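Venov opens its simulated workcell to small labs

Small labs that want to teach an arm to tend instruments have a new way in, and you don't need a bench to try it. Venov has put its simulated workcell service on general offer this September, after a long spring and summer of trial users, and we have been poking at it for two weeks. We like it a lot.

The service is called Ollirholm. You sign up, you get a rendered lab station that runs on Venov's machines, and you drive a two-finger gripper around it, either by hand with a game controller or by sending commands from your own code. Every run is saved with the view from the gripper, the joint positions and a log of what touched what. When you have enough runs, you pull the whole lot down and train on it, or you hand it back to Venov and let them do the training overnight.

None of those parts is new by itself. What got us excited is how quickly they come together. Our first account was live before lunch, and by the middle of the afternoon we had a gripper moving up to a target, stopping short, backing off and going in again (and again, and again, because it is oddly hard to stop once you have the feel of it). The controls have a bit of weight to them. Push too fast and the arm lags behind your thumb, much as a real one would, and you learn to ease off before the turn.

The view is the part people will argue over. Ollirholm gives you a wide, round picture from just behind the fingers, with everything bent around the center. It takes some getting used to, especially if you have been spoiled by a nice flat camera on a stand. Stick with it. After an hour we stopped noticing the curve, and we could keep an eye on the equipment well off to the side while lining up on something dead ahead.

Targets are drawn as plain brackets on a panel, with a short code underneath, so you can call a spot by name in your script and see the same name at the station. The orange fingers stand out nicely against all that gray, which helps a good deal when you're judging an approach by eye. 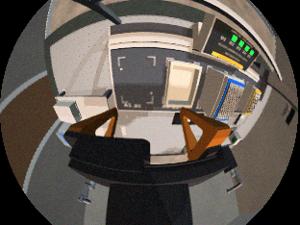

Juniper Thibodeaux wrote to us after trying the same station and was less taken with the hand controls than we were. The script side is where the money is, she said, and she would happily give up the game controller for a faster way to reset a run that has gone wrong. She also wished the practice targets came with a harder setting, one where the panel shifts a little between tries, so that a trained arm can't get by on memory. On the whole she was pleased, though, and has kept her account.

We put the reset question to Venov. Anayeli Cuevas told us a one-button reset is in testing now and should reach all accounts before the end of the year. Shifting targets are already possible, she said, but only by editing the station file, and she agreed that most people will never find that page in the manual. We hadn't found it either. It's worth the hunt: a few lines let you nudge, tilt or hide any target, and the changes take hold the next time the station loads.

The starter library is generous. There are 183 saved runs to learn from, most of them short, and they include plenty of bad ones. We were glad of the bad ones. Watching an arm come in at the wrong angle and clip an edge taught us more about the collision log than the manual did, and the log itself is a pleasure to read, with times and part names in ordinary words.

Pricing is simple. A single seat is $70 a month, with as many runs as you care to make and a fair amount of storage. A team plan at $293 a month adds shared stations, so that a group can work on the same layout and see each other's changes. Overnight training is charged on top by the hour, and you can set a cap. Students get the single seat free for a term if their school signs up.

There are gaps. Liquids aren't simulated at all, so anyone hoping to practice pouring will have to wait. Soft things, such as gloves and bags, behave like stiff cardboard. The small print on some of the station displays was too blurry for us to read from where the gripper sits, which is a nuisance if you want an arm that checks a status line before it acts. For now you can get the same facts from the log, and that is what we ended up doing.

Moving from the rendered station to a real one is the big test for any service of this kind, and we haven't done it ourselves. Gitbridge has, with a sorting job on its own bench, and Braulio Manríquez was kind enough to share how it went. The arm needed another day of practice on the real equipment before he would leave it alone with a tray, and most of that day went on lighting. He had budgeted a week. He is now building a second job the same way and says he would start in Ollirholm again without thinking twice.

If you want to try it, the free trial runs for ten days and doesn't ask for a card. Go through the short tour first, even if you have driven arms before, as it covers the wide view and the naming of targets. Then load one of the saved runs and take over halfway through, which is a great way to get a feel for the fingers without having to plan a whole approach. A plain office laptop was fine for us, but a wired connection made the hand controls noticeably smoother.

Venov says the next station layout will be chosen from requests sent in by users, and the form is open to trial accounts as well as paid ones. We have already put in for a cold storage station with a door that sticks.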